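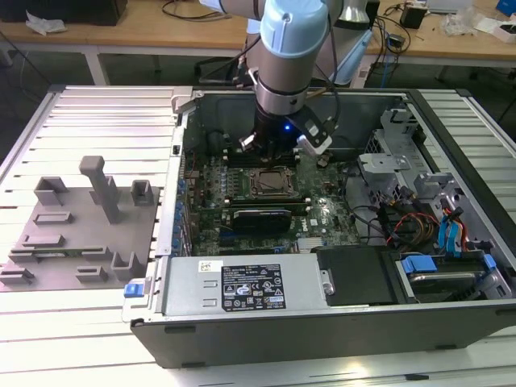
25 November 2021
Drirkgate bench, tower no. 633

Dell tower on its side on the slatted table, side panel off. Cooler and CPU came out on Tuesday and are bagged with the tower number on the label. Socket checked under the lamp before anything else, no bent pins that I could find. Retention frame left on the board.

Power supply, graphics card and hard drive stay in for now. Itton want the drive wiped in place, so don't pull it until the wipe log is signed.

Still to do on the wiring:
Tie back the red and yellow bundle next to the drive cage. It springs up whenever the case is turned.
Check the latch on each SATA cable. One of the blue ones felt slack at the drive end.
Trace the thin black leads and label them at the header.

Case goes with the power supply along the near edge, same as the ones we did in August. The table grooves stop it sliding if the feet are lined up with them. 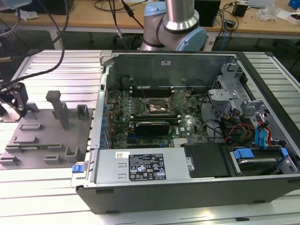 Memory for this one is in the Clutov tray, second shelf. Wipe the contacts before fitting and open both latches fully. If a stick won't seat with thumb pressure, take it out and look in the slot with a torch. Last batch had packing fluff in two of them.

Blue release tab at the end of the power supply is the one people lean on. Keep hands and tools off it. Replacements from Nel took 70 days last time.

Screws: long ones in the left dish, drive screws in the right. Short of long ones, ordered 200.

Paste is low as well. Enough for this tower and probably the next. Shelf list needs updating before Monday.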